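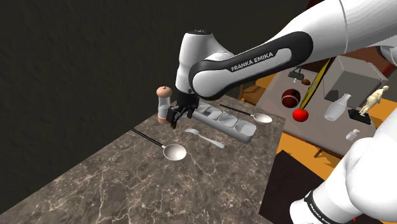
Slide 1: marble counter, rendered.

Title slide stays up while people find seats. Wait for the door to stop banging.

Good morning. I'm Zanele Sibiya, and I have 30 minutes to talk about countertops, which is 15 more than anyone in my family will give me. Questions at the end, please. If your question begins "my brother-in-law says," save it for the coffee.

(Pause. If they don't laugh, carry on as if that was information.)

Slide 2: What people ask for
Every kitchen client at Sandel gets the same form. Top of page one: what do you want from your counter? They write "marble." Further down: what do you do in your kitchen? They write "lemons, red wine, two teenagers." I have 266 of these forms in a cabinet and I could teach a course on hope.

Slide 3: Marble and acid
Keep this short, they are mostly designers. Marble is largely calcium carbonate. Vinegar, citrus and wine react with it and leave a dull spot. That spot is an etch. A stain is something else: color that has soaked in. Sealer slows down stains and does very little for etches. Say that last sentence twice. Teguh will tell you he says it four times per client and still gets the phone call.

Slide 4: The Arthur job
Galley kitchen, polished white marble, island the size of a parking space. We sealed it in June. The housewarming was that same evening, with ceviche. The client called at 7 a.m. and used the word "leprosy."
We honed the whole top down to a matte finish. It still etches. On a matte surface you have to go looking for it, and most people have jobs.

Slide 5: Samples
Pass the tiles around now. Start from the left or they never reach the back row. I brought 13 and would like to go home with 13.
Homework for clients: take a sample home, put half a lemon on it overnight, leave a wet glass beside it. If they can live with the result, sell them the marble. If they call you upset about a sample, show them quartzite.

Slide 6: Quartz and quartzite
Two different materials with one name between them. Quartz counters are ground stone and resin, and they don't like a pan straight off the burner. Quartzite is natural, hard, and priced by someone with a boat. Some slabs sold as quartzite are marble with ambition. Scratch-test a corner with a steel knife. Ask the yard first. (I am no longer welcome at Hameck.)

Slide 7: Edges and seams
SKIP if past 20 minutes. Otherwise: draw the seams on the plan, get the client to initial them, keep the seam away from the sink cutout.

Slide 8: Thanks
Teguh Entili for the slab templates and for driving. Handout is on the table by the door. Collect tiles. Count them.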